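Plidus keyboard set: README and purchase plan

Status: draft, June

This file explains what is in the keyboard part of Plidus and what we must buy before the next collection round. Please read it together with the Mimia price list.

What the data shows

All recordings are made with hand-held grippers on a white table. The objects are a computer keyboard and its USB cable.
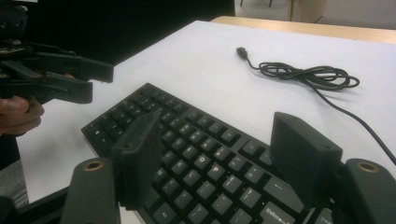

Keyboard between the fingers, second gripper at left.

Equipment to buy

Grippers: 2 more, same model as now. Mixed models make the calibration longer, so we do not accept a substitute.
Finger pads: 6 pairs. We keep 3 pairs as reserve in the Giston cabinet.
Keyboards: full size, black, wired. Used ones are fine if the key legends can still be read.
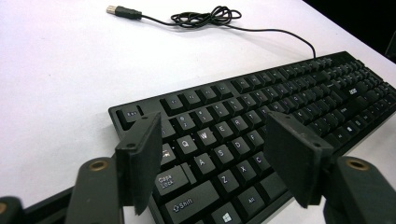 Budget rules

The Moncrieff office approves each order over 60 euros separately. Smaller orders can go together on one form. Shipping must be written on its own line, otherwise the form comes back.

Not yet decided

Whether we need a spare cable for each keyboard. Also the storage cost for the raw video is not included in this plan.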